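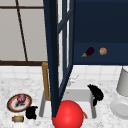

Do I need to train the planner again every time I change the kitchen layout?
Only if you've moved the sink. Rivus reads the counter height and the basin edges when it loads, so cupboards and crockery can go wherever you fancy.

Section 6: Checking a sink task before you run it

I wrote this bit after Asanka Akanda and I spent most of May getting the Sterkstead kitchen to behave, so it's in the order I'd do it myself (the menus have moved since, and these steps match the build of 11/06/2024).

1. Open the task file and pick your kitchen from the Scenes list. Give it a moment, the textures load last.

2. Switch on Proven, the plan checker. It's off by default, which I grumble about regularly.

3. Set the goal region to the basin floor. Don't pick "sink" on its own or you'll get the rim as well, and the planner will happily park a plate up there! 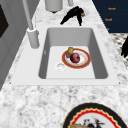
4. Set the clearance to 69 mm. I've tried less and the path checker kept rejecting plans near the side walls, so start there and creep down if you're feeling brave.

5. Press Plan. You should get two candidate paths, listed shortest first. Click each one and scrub through it with the slider.

Note: the shortest path isn't always the one I'd keep. If it swings close to the tap, take the other.

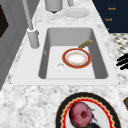
6. Open the Objects tab and look at the labels. Small round things get muddled (Elaheh Nouri has a long list of onions that came out as apples), and you can fix any label by double-clicking it. Save before you leave the tab, or your changes go.

Caution: never edit labels while a plan is playing. The Salehi tracker holds on to the old names and you'll have to restart the lot.

7. Move the viewpoint so the whole basin floor is showing, then press Check. Anything the checker doesn't like goes into the log with the step number next to it. 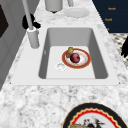
Fig. 6.2: Plate on the basin floor, drain in view.

8. If the log is clear, press Run. If it isn't, go back to step 4 and change one setting at a time.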